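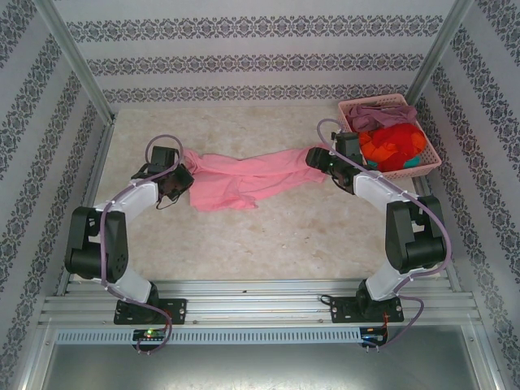 Pink cloth on the marble-pattern floor, both arms on the front rail.

Massawe sentencing: how does 508 days of custody credit work?

ebrimana_k
The Rastov courthouse posted the Massawe order on 2023-04-13. Plea to one count of receiving stolen property, 508 days credit, 90 days left to serve, then probation. Is the credit one for one?

Losa_clerk
One for one. He was booked in and held without bail. Good-time credit is figured separately by the jail and isn't in the order.

jbrouwer
Disagree. Our county rolls good time into the number the judge reads out. If Rastov does the same, the actual days in a cell are fewer than 508.

Losa_clerk
Your county isn't Rastov. Look at line 14 of the form: "actual days." The conduct credit box under it is blank.

jbrouwer
Blank can mean zero or it can mean nobody filled it in. I've seen both get appealed.

curkell77
Does the $400 fee come off too? He was in long enough.

Losa_clerk
No. Custody credit goes to the jail term. The fee needs its own motion.

ebrimana_k
Thanks. I'll request the February hearing transcript and post what the judge said about line 14.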